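Pre-Purchase Inspection Checklist: Bench Arm, Gripper and Simulation Package
Grotley Science Workshop, equipment planning
Completed 4 April 2023, for the September budget round

Status codes: OK, FIX (vendor to sort out before we sign), NO (we don't want it, however nicely it is packaged), OPEN (still waiting on somebody). Comments are mine. The form allows two lines for each item and I have ignored that, as I did on the last one.

SECTION A. THE MONEY

A1. Written quote received, itemized. OK
Stilteck's quote runs to nine pages, four of which are about Stilteck.

A2. Quote includes gripper, cabling and mounting plate. FIX
Gripper yes, cabling yes. The mounting plate is a separate line at $600. I asked what the arm stands on if you don't buy the plate and was told most customers buy the plate.

A3. Competing quote on file. OK
Reuter came in $3,000 higher with the plate included and a longer warranty. Their salesperson called back the same day, which I have noted in their favor even though there is no box for it.

A4. Yearly costs listed separately from purchase. FIX
The simulation license, Pillura, is free for the first year. The price for year two is "to be confirmed." Do not sign anything until it is confirmed, and on paper.

A5. Spare parts priced. OPEN
Finger pads are sold in packs of 40. We would need four. Ask if they split packs, and expect a sigh.

SECTION B. THE SPACE

B1. Bench rated for arm plus load. OK
Checked against the plate on the bench leg. Plenty to spare, provided the paper cutter moves out.

B2. Power within reach, no extension cords. NO
The closest outlet is on the wrong side of the door. Add an electrician to the budget. The last plan left this out, and we spent a winter stepping over a cord with a rug on it.

B3. Keep-out zone can be marked on the floor. OK
Allow 33 inches past full reach on the open side. Tape is in the supply closet. It is the only thing on this list we already own.

B4. Emergency stop reachable from both sides of the bench. FIX
One button is included, and it goes on the left. A second is optional. I would like it to be less optional.

SECTION C. SIMULATION TRIAL

We agreed to try the handling jobs in simulation before paying for hardware. The classroom models are the reason for the whole purchase, so the double helix went on the trial list along with the plainer shapes.
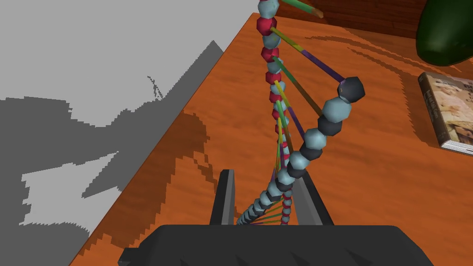 C1. Actual work items tried, not the vendor's sample blocks. OK
The sample blocks are cubes. Nothing we handle is a cube. Anyone reading a sales sheet should look at what is being picked up before looking at the success rate.

C2. Finger opening suits the widest item. OPEN
Stilteck gives an opening for the standard fingers and a larger one for the wide set. The wide set is extra. Get our widest model measured by a person with calipers before anyone orders either.

C3. Grip force adjustable at the low end. FIX
The spec sheet is very proud of the maximum. We need the minimum. Thin rods between beads do not care how strong the arm is until it is too late, and replacement models come out of our budget, too.

C4. Simulated weights match real weights. NO
The software fills in a default weight if you leave the field blank. Somebody left the field blank. Put every model on the postal scale and enter the numbers before the next trial.

C5. Trial files can be exported if we drop the license. OPEN
Asked twice. The second answer was a link to the first answer.

SECTION D. PEOPLE AND PAPERWORK

D1. Operator training included. OK
One day, on site, lunch not included. Fine.

D2. Risk assessment drafted before delivery. OPEN
On my desk. It has a title.

D3. Guarding needs agreed with the insurer. OPEN
They want the final model number first. Stilteck wants a deposit before fixing the model number. I have introduced them to each other by email.

D4. Return terms read by a human being. OK
Read them. The return window starts on shipment, so a slow truck comes out of our time. Ask for it to start on delivery.

ACTIONS BEFORE SIGNING
Get the year two Pillura price in writing.
Ask Stilteck to match Reuter on the plate.
Electrician's estimate for B2.
Weigh and measure all models, then rerun Section C.
Price the second stop button and put it in the main total.

Recommendation: hold. Carry the item forward to September at the Reuter figure, plate included, and be pleased if it comes in lower. Next inspection once the actions are cleared. The paper cutter can move now.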